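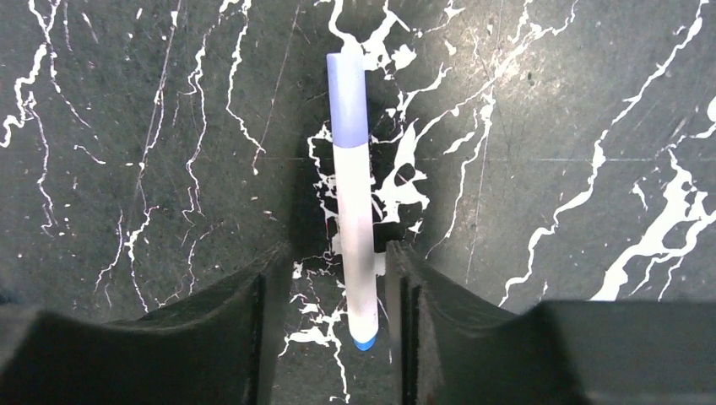
Minutes of the stationery and worktop meeting, Pramow
June 5, 2024, small meeting room

Present: Ans Dewulf (chair), Bart Van Rooij, Femke De Smet, Dima Karam (minutes)
Apologies: Cor Goossens

1. Minutes of the previous meeting
Approved with one correction. Under item 4, "ink refills" should read "spare caps".

2. Markers at the marbled table
Femke reported on the coloured markers kept at the dark marbled table. The white barrels look much alike, so people pick by cap. Caps have been put back on the wrong pens since January, and the planning sheets have suffered for it. Bart asked whether the tip colour could be used instead. Femke replied that the tips are small and that cap and tip do not always agree – the mint-green cap is on a marker with an orange tip at the other end.
Agreed: the caps stay as the guide for storing, the tips as the guide for writing.
Agreed: highlighters are to be kept apart from the markers, the pink one included.
Action: Femke to write a one-line note for the inside of the cupboard door.
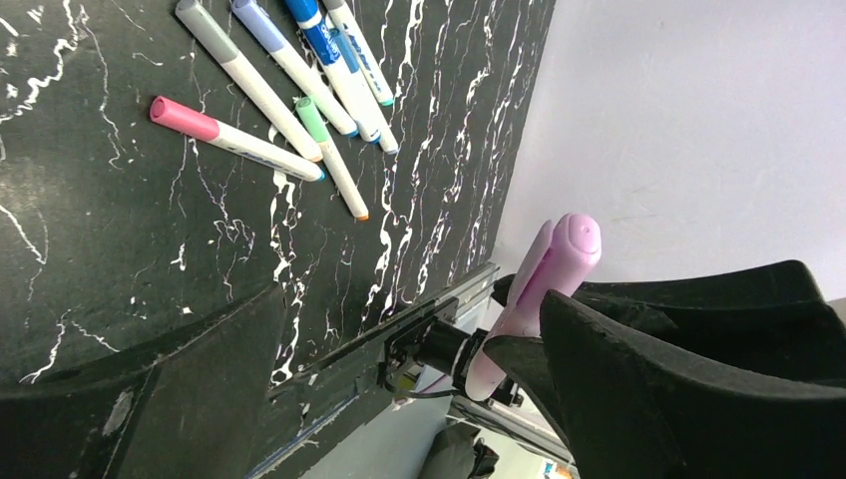 3. Storage
Two options were discussed. The Van Leeuwen tray holds pens flat in a single row. The Cullalero pot is cheaper and takes less room, but pens stand upright in it and Dima objected that the ink settles. Bart doubted that this matters with pens in daily use. Ans preferred the tray because the colours can be read from a chair.
The order in the tray was then taken. Femke proposed pink, grey, lavender, royal blue, with mint green at the end of the row. Bart wanted the two blues kept apart, having twice filled in a sheet with the wrong one.

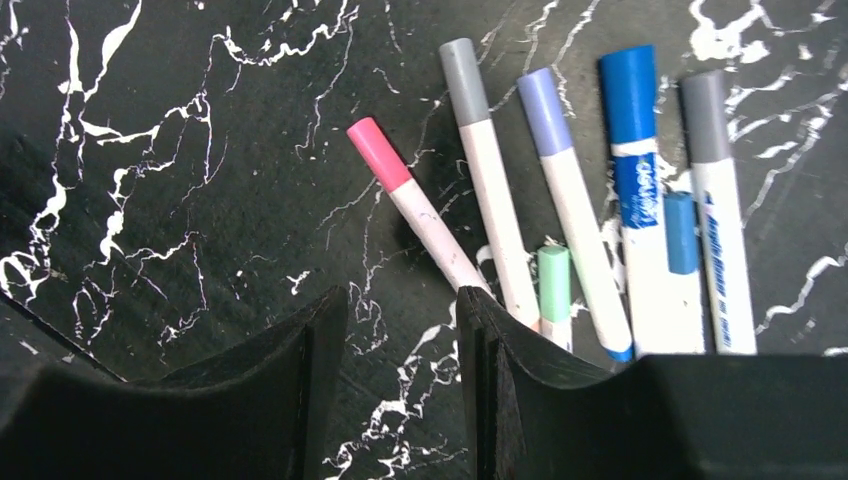 Ans ruled that the order would stand as proposed for a trial period and that Bart could raise it again at the next meeting. The tray is to be ordered under budget line 2314.
Action: Bart to order one tray.

4. Table surface
Pen marks are hard to see between the white veins and are usually found by sleeve. Dima has compared the Zilov cleaner with plain soapy water on a corner of the table and found no difference. The cleaner will not be reordered. Cor had sent a written request for a desk mat; deferred until he can attend.

5. Any other business
Femke asked for scrap paper to be left at the table for trying pens. Agreed.
The cupboard key is now on hook 2.

Next meeting to be set by Ans.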